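Can a robot do the washing-up yet? I went to Skedcombe to ask

I've wanted a machine that does the chores since I was about nine, so when Segundo Bedoya said I could come and bother him for a Wednesday afternoon I was on the train before he'd finished the email.
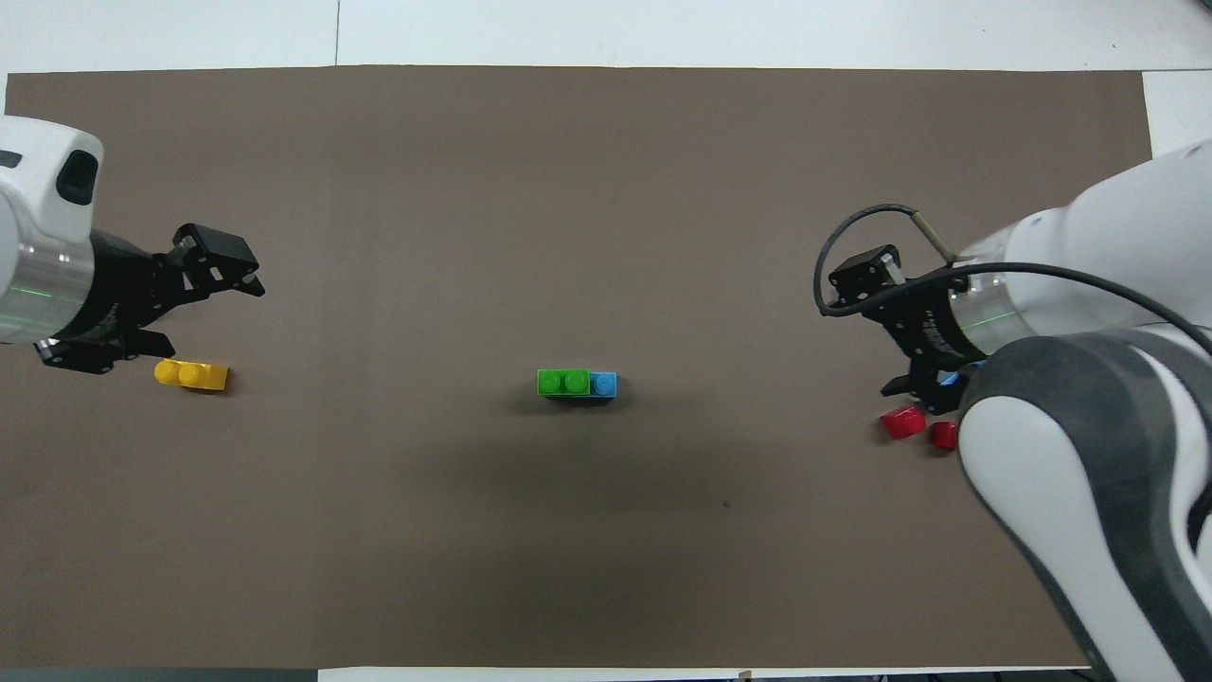

Segundo has been getting machines to pick things up for most of his working life. He started on packing lines at Homham, putting jars into boxes, and now he runs a small workshop in Skedcombe where two arms share one table and spend their days on toy bricks. I asked him straight out when I could have one in my kitchen.

"You want the honest answer or the one I give at parties?" he said. The honest one, please. "Then not soon. A dishwasher is a brilliant robot and you already own it. What you want is the bit before and after the dishwasher, and that's the hard bit."

I must have looked a bit crushed, because he put the kettle on (by hand, I noted).

So why toy bricks? I'd expected saucepans, or at least a sock. Segundo says bricks are a lovely honest test. A brick can land on its side, or tilted, or half hidden beside something else, and the studs only go in one way. "If you can find it, pick it up, turn it round and press it on to another one without sending the lot across the table, you've done a lot of what your hands do when you tidy a kitchen," he told me. "Pressing is the part people forget. Picking up, fine. Pressing just hard enough, in just the right spot - that's a whole afternoon gone."

He uses two arms because so many jobs need one hand to hold and the other to do. Try buttering toast with one hand and you'll see what he means. I did try it when I got home, and I ended up chasing the toast round the plate!

I wanted numbers, and he was a good sport about it. In his last long run the pair had 2,000 goes at joining one brick to another, and they managed it in 81 out of every hundred. That sounded pretty good to me. He pulled a face. "Would you keep a waiter who dropped every fifth plate?"

Fair point. When he swapped in bricks from a different box, slightly stiffer ones, it fell to 53. They'd need another 500 practice goes, he reckoned, before the arms were happy again. My four-year-old niece would have noticed the stiffness and pushed harder, and grumbled about it.

What about shops and factories, though? Here he cheered up no end. He's done a bit of work for Clenus, who fill shelves and pack orders, and he thinks that's where we'll all meet these machines first. "In a stockroom you can decide where things go. You can have the same tray every time and decent lights. Nobody's left a school bag in the way." He'd happily trust a machine to sort small parts into trays today, with a person nearby for the awkward ones. Folding a fitted sheet? He laughed for quite a long time.

I asked which chore he'd hand over first if he could. Ironing, I guessed. No - it's emptying the shopping bags. Everything's a different shape, half of it squashes, and the eggs are always underneath something.

He thinks clearing a table of toys will come well before that, and I told him to put me down for one. He wrote my name on the back of an envelope and stuck it to the fridge.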